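Hallov Shared Workshop – Equipment Support Desk
Ticket: Arm stops short during memory module insertion
Opened by: Areti Theodorakopoulos
Assigned to: Myrto Kourkoulas
Station: Horkberg bench cell
Priority: Normal
Status: Open – monitoring

Initial report, 09/09/2019

The member requests assistance with a build that uses the station arm to pick up a memory module, carry it to a desktop computer and press it into a slot. The control program is Sanna, installed from the workshop's standard package with no changes to the motion limits. The arm completes the pick and the approach. During the final press it stops with the message "force limit reached" and returns to its home position. The module is left resting in the slot with both latches open.

The member has restarted the controller and reloaded the program. The fault returned each time. The computer is disconnected from wall power and will remain so for the duration of this ticket.

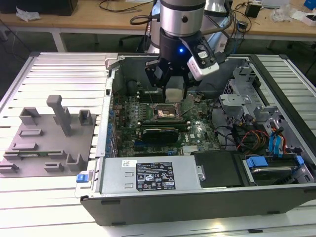 The program was first written for a different computer and adapted for the present one. The member changed the slot position and the approach height. The press direction and the force limit were carried over. The member asks whether the force limit may be raised, and whether doing so requires approval from the desk.

Response – M. Kourkoulas

The force limit may not be raised until the position of the slot has been confirmed. A module that meets the slot at a slight angle will produce the same message as one that is correctly aligned and meets normal resistance. Please carry out the following and report the results in this ticket:

1. Run the approach at reduced speed with the gripper empty, and stop above the slot.
2. Compare the taught slot position with the position reported by the controller.
3. Confirm that the gripper is set to 90 degrees from the pick orientation.
4. Export the Sanna log for the most recent failed run.

Reply – A. Theodorakopoulos

Steps 1 through 4 are complete. The gripper rotation is correct. The taught position and the reported position differ by 2 mm along the length of the slot. The log is attached. It shows contact being detected earlier than expected, followed by a rise in force until the limit is met.

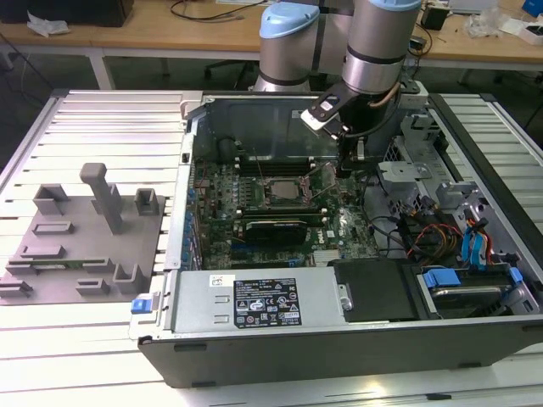 An offset in one direction only suggests that the computer has shifted since the slot was taught, and that the arm itself remains in calibration. Please check how the case is held. It lies on its side directly on the slats of the platform, with the fixture plate to its left, and the program treats the two as having a fixed relationship. If either is moved, all slot positions become invalid. The desk recommends corner stops for the case – the Wikavik clamp set in the tool store is suitable – and a new reference measurement once they are installed.

Reply – A. Theodorakopoulos

Corner stops have been installed and the reference measurement repeated. The offset no longer appears. The press was successful in the first trial and failed in the second with the same message. Before the next attempt I would like to confirm that the program is addressing the correct slot, as the slots are close together and the numbering does not run in order down the board.
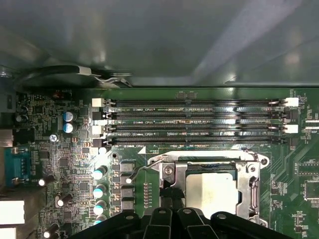
Wrist camera view: the four memory slots, with the socket below them.

Response – M. Kourkoulas

The slot names in the program should match the labels printed on the board. Please replace the position numbers carried over from the earlier computer with the printed names, and teach each slot separately. Do not calculate one position from another.

The latches at both ends must be fully open before the press begins. Please add a pause at this point so that the operator can confirm it by eye. The force limit is to remain unchanged.

Reply – A. Theodorakopoulos

The slots have been renamed and taught again, and the pause has been added. In 33 trials the arm completed the press without a force message. The memory has not yet been tested under power.

Desk note

The ticket will remain open until the power test is recorded. The 1,000-cycle inspection of the gripper fingers is scheduled for November and is handled under a separate request.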